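Fitting the Erow saddle cloth and number pocket
Set-up guide, part 4. Joon-young Lim, 29th November

Read this part before race day. Reading it in the saddling enclosure, with a two-year-old standing on your foot, has been tried.
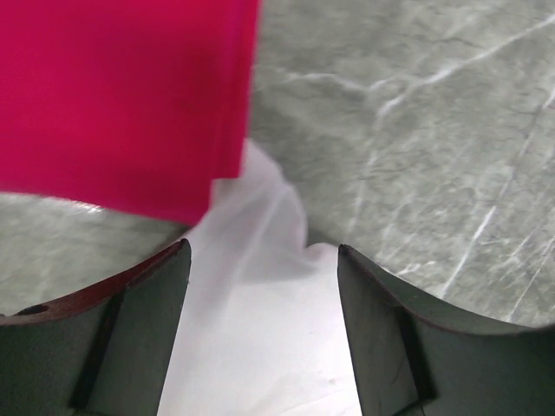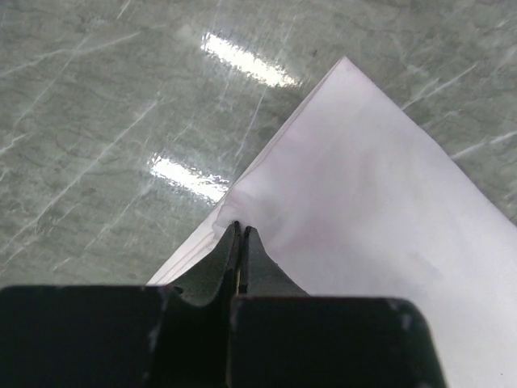 Before you start

1. Check the declared weight. The cloth and pocket go on the scales with the saddle at most courses, but the Kestholm meeting in August does it differently, so ask the clerk and write down the answer.
2. Lay out the cloth, the girth and both surcingles. If you have one surcingle, look under the horsebox seat.
3. Slide the number card into the pocket until it clicks. Card 11 reads the same upside down. Card 4 does not, and the stewards will notice.

Fitting

4. Stand on the near side. Place the cloth well forward on the withers, then draw it back so the coat lies flat.
5. Set the saddle on top and pull the cloth up into the gullet.
6. Do up the girth one hole at a time. The horse will blow itself out like a bagpipe. Walk it a few strides and try again.
7. Pass the surcingle over the saddle and through the girth loop, and buckle it under the belly.

CAUTION: Never leave the horse with the surcingle fastened and the girth undone.

NOTE: Runners over 80 miles from home tend to arrive tucked up. Check the girth again at the start.

After the race

8. Take the card out before washing. The Yoo washing bag (part no. 2367) keeps the straps from knotting themselves round the drum.
9. Wash cool, with no softener, and dry on a line. Grooms at Imholm use the lorry ramp, and their cloths smell of it.

If the pocket has torn, see part 5. Tape will hold until the first bend.

Questions about fitting: contact the Erow tack desk | © Erow | Back to top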